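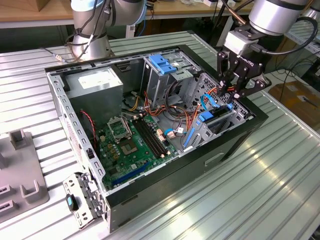
Gripper at the drive bay, side panel already off.

Hurkine Kütt teardown pack – used for a term, mostly liked

Quick one as I've got a write-up due for the club as well. We've had the Kütt pack since the start of term for our student project, which is taking old desktop PCs apart with 2 robot arms. Drive out first, then whatever else we can get at. Paid €342 out of the project money.

What it is: software for writing the steps (they call them cards), a camera add-on so you can watch from the wrist while you jog the arm, and a printed workbook. No arms, no gripper, no PC. The shop page is a bit vague on that and one of our first years thought a whole robot was turning up for the price. It was a smallish box.

Setting up. Slow. The installer wanted a newer driver than the lab machine had, then it wanted a restart, then it forgot the licence. Austra Pärn got it going in the end by putting the licence file in the same folder as the program, which the workbook doesn't mention anywhere. Do that first. Calibration after that took 15 minutes and was fine, the prompts are clear and it tells you which joint its waiting on.

The cards are the good part. Each one is a move plus a check plus a note. You drag them into order, and the note comes up on screen when the card runs, so whoever is on the stop button knows what is meant to happen next. We'd been doing this in one long script with comments in it that only Povilas could read. Much better now. Kristaps still prefers the script. Fair enough.

Wrist view is better than I expected. On a tower lying down there is a lot of green and grey and a lot of wire, and from the side camera you really can't judge what the fingers will meet on the way in. From the wrist you get the rods either side of the drive carrier, the blue latch, and whichever cables are in your way. The fingers sit along the bottom of the picture so you always know where you are. Bit of lag. Not terrible, but we jog slow anyway.
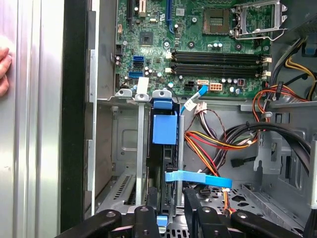
Cables, and what the workbook gets wrong

The workbook has you write the drive cards first and leaves cables for chapter five. Wrong way round for us. The power wiring in an old tower goes wherever it likes – red, yellow, black and orange, all in a heap across the middle – and the SATA leads wander over the top of it. Every bad run we had this term was a cable run. So we skipped ahead, wrote a "look for cables" card, and stuck it in front of everything. You can copy cards between projects, which saved a lot of retyping.

Other moan: units. Half the examples are in mm and half in inches and the field doesn't say which. We typed 350 for a lift height meaning mm and it threw a limit warning. Good that it warned! Would be nicer if it just said mm next to the box.

Also the undo only goes back one step. One! If you drag a card to the wrong place and then rename something, the old order is gone. Save a copy before you shuffle things about.

Drive lift is the bit everyone wants to watch. The pack comes with a sample card called "straight pull" and it's a decent start, but you need to edit the angle for your own case. Ours is drawn up out of the bay on the blue carrier, near enough upright, and the sample assumed a drive lying flat. Took us an afternoon to get the numbers how we wanted them. Helju Grīnberga did most of that and has written it all up in the shared folder, so ask her for the file if you're in the club and reading this.

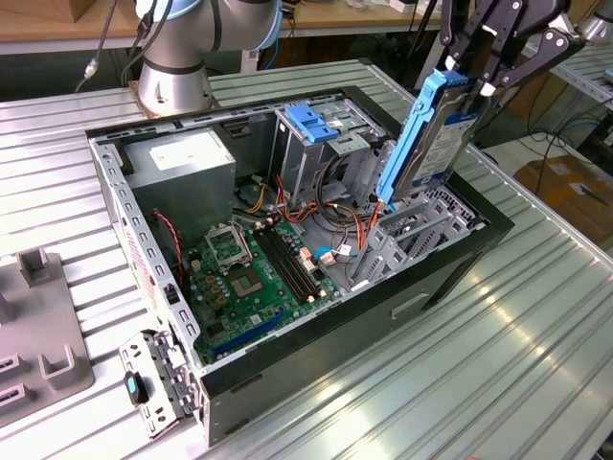 Drive on its way up out of the bay, carrier and all.

Where does that leave it. For a club with arms already and people who want to plan a job without writing loads of code, yes, buy it. For a class of beginners I'd want someone there who has used it before, the first session would be misery otherwise. For anyone who already scripts everything, probably not worth the money, you'd be paying for the wrist view and the notes.

Support: emailed Hurkine twice. First reply next morning, quite helpful. Second one (the undo thing) still waiting.

Good
Cards, notes on screen, wrist view, copying between projects.

Bad
Units, undo, licence nonsense, cable chapter in the wrong place.

Would I buy again – yes, but after the next update. They say April.

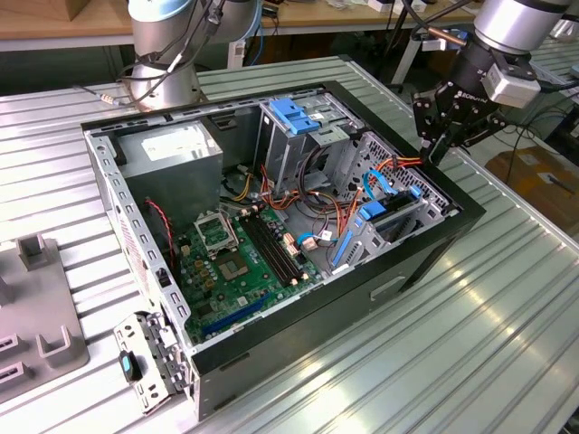 Posted by Jurgita Luik, Stema student robotics club, 30 March 2023

Couple of extras after people asked at the club meeting. Yes it does both arms, but you pick one as the lead and the other can only wait or move, it can't run its own checks. We park the second one back behind the case and leave it there mostly. No you don't need their fixture tray, any will do as long as you teach the positions.

And we've not tried the memory or CPU cards. Our tower has no memory in it and the socket's empty, so nothing to pull. Povilas is looking for a fuller machine before the Voter contest. If you have an old one going spare, bring it to the lab, any make, and please take your own files off frist.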